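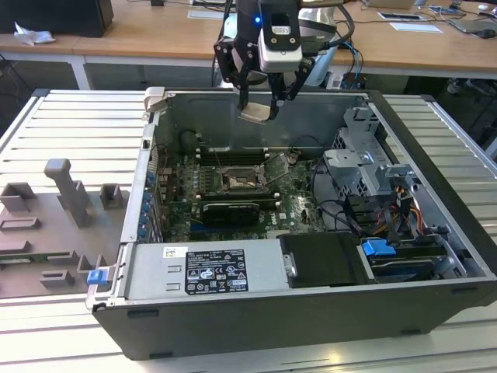
**mossy_kev** -- Jan 18, 2018

Anyone else on the Trallosby allotments getting nowhere with the new waiting list? Dad's been on it 2 years. Rang again, told "soon". Same as last March.

---

**Porville_Pat**

2 years is nothing. My sister waited ten. Plots by the Bikau fence sit full of bramble and no one gets moved on. Half plots, that's the answer. Split the big ones when they come up.

---

**nabil_r**

Disagree with Pat, sorry. Had a half plot before -- room for spuds and a shed and thats your lot. Proper rotation needs space. Chase the people who don't turn up instead. One letter, a month to sort it, then out. 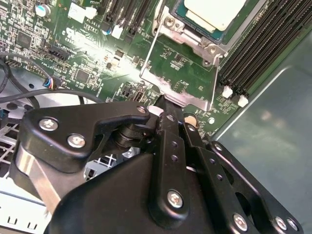
List is only a spreadsheet anyway, Dad could ask to see where he is on it. Under S if it's by surname, Sabbagh, and they've had him down wrong before. I'd sooner they kept a paper book in the hut. Everything goes through a computer now, and you look inside one, green board, silver bracket, little screws, and I couldn't fix any of it. A book I can fix with a biro.

Nabil Rawashdeh, plot by the tap

---

**mossy_kev**

It's Sabagh on the letter they sent him. One b. Would that do it??

---

**Porville_Pat**

Might well. Ring and spell it out. And a month is harsh Nabil, people get ill. I lost most of a summer with my hip, would you have had me out?

---

**nabil_r**

No, you told them. Different thing. I mean the ones who never say a word.

Still say paper.

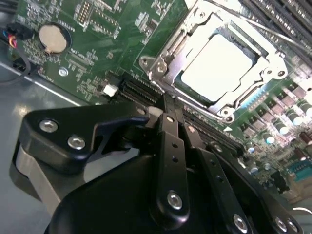
*Processor socket, silver bracket round it. Give me a biro.*

---

**Porville_Pat**

Paper gets damp in that hut. Mice had the seed catalogue.

---

**mossy_kev**

Ringing tommorow. Also -- anyone got spare broad beans?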